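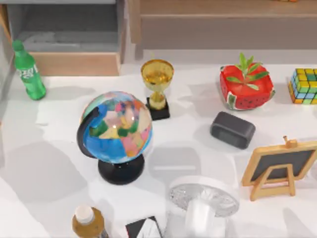
Figure 7.1 A simulated tabletop with an open drawer. Tidying it is left as an exercise for the machine.

Chapter 7
Chores

Ask a ten-year-old to put the green bottle in the drawer and you will get an argument, followed by a bottle in a drawer. Ask a robot and you will get no argument, and after that the results vary.

The table in Figure 7.1 is the sort of place where household robots now spend their school years. A globe, a small trophy, a desk fan and a Rubik's cube share a white surface, and the drawer at the back stands empty. A person sees one dull minute of work. A program has to decide which things are things, where each may be held, and what "away" means for a potted plant.

In the Dizon trials, which we return to in Section 7.4, a controller attempted 409 single-object moves in simulation and completed 402. The same controller, sent to a real kitchen in February, was given 200 tries and managed 23. Its makers called this encouraging. Readers who have hired movers may disagree.

This chapter asks why the gap is so wide. We start with grasping, go on to drawers and doors, and then compare two shop-floor systems, Esik and Rarnetti, that do well mostly by having very little to do. Cloth is put off until Chapter 8, as it has been by most of the field.

Before reading on, write down the order in which you would clear the table. Keep the list. You will need it in Section 7.2.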